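Clurnik Bathroom Scene, for simulated arm work
Gadeck > Scenes > Small rooms > Clurnik Bathroom

Status: available, with safety notice. Please read the part "Known fault" before you use any motion that was planned in version 1.

Clurnik Bathroom is a ready simulated room for testing pick and place in a narrow space. The arm stands on a dark flat base close to the toilet, and small objects are placed on the lid of the tank. The most used task is called Tank Top. The gripper comes down over an orange and white striped object which has a blue spray bottle on one side and a small green item on the other. The space between neighbors is small, so the task is good for finding out how your planner behaves when it has little room for error.

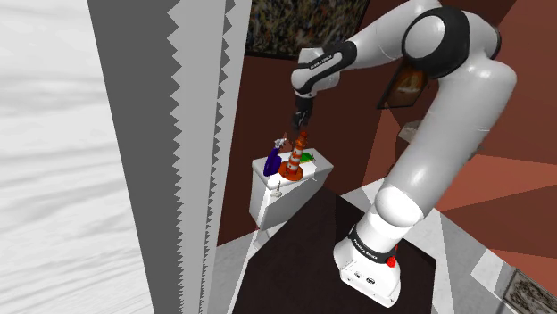
Known fault: tank lid height

In version 1 of the scene, the collision surface of the tank lid is 9 mm lower than the surface you see. The simulator lets the fingers pass into the lid before it reports a contact. On the screen it looks like a good, low grasp. In the log there is no warning.

The fault was reported by Stamatia Manolakis of Sung, who had moved her saved grasp positions from our scene to a real arm with a real tank. The fingers came down on the porcelain and the arm made a protective stop. The lid had a crack at one corner and one fingertip was bent. No person was inside the cell at that moment. We thank her for sending us the complete log, and we are sorry that our own checks did not find the error first.

After the report we repeated the Tank Top task 2000 times with the old lid and looked at the lowest point of the fingers in every run. In 14 runs the fingers went below the visible lid. All of these runs were marked as successful by the scene, and this is the part which worries us the most. A user who reads only the success rate will never see it.

Who must take action

You must take action if you use version 1 and at least one of these is true:
- you saved grasp positions or full motions from Tank Top
- you trained a policy on Tank Top and it is now used on a real arm
- you copied the tank into a scene of your own

If you use the room only to look at it, for example for camera work without contact, you can update when you have time.

What is changed in version 2

The lid has a new collision surface which follows the visible one, also at the corners. Contact between finger and lid is now written in the log with the height and the force. A run with such contact is not counted as a success anymore, unless you change this yourself in the task settings.

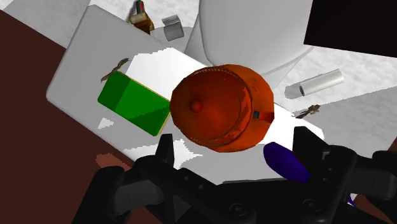

We also added a setting named "lid margin". It keeps the fingertips above the lid by a distance that you choose. The setting is on after installation. Please do not set it to zero for motions that will go to a real arm, even if the object is low and hard to reach. For low objects it is better to take them from the side, with a slower approach.

How to update

1. Stop all running tasks and close the scene.
2. Make a copy of your own task files. The installer does not touch them, but we prefer that you have a copy.
3. Install version 2 from your Gadeck account. The old version is removed in the same step.
4. Open Tank Top and start the lid check from the Tools menu. The log must show "lid height OK".
5. Play your saved motions again in the simulator. Motions that touch the lid are listed in red.

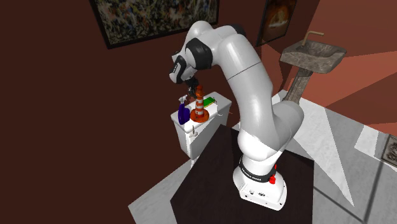
Motions in the red list must be planned again. It is not enough to lift them by a fixed value, as the path between the start and the grasp can also be too low, and a lifted grasp can miss the object or push it against its neighbor. For the first test on a real arm, use reduced speed, keep the stop button in your hand and put a piece of foam on the surface.

Is the rest of the room affected?

The sink, the walls and the floor were measured again and are correct. The Sadero Kitchen scene was made with other tools and does not have this fault.

Price and license

Version 2 is free for all owners of version 1. The license is the same as before, one license for each workstation.

Contact

Write to the Gadeck support desk from your account page and choose "Scene safety" as the subject. Please attach the log and the task file. If a real arm has made contact with something, write this in the first line, and these messages are answered before all others.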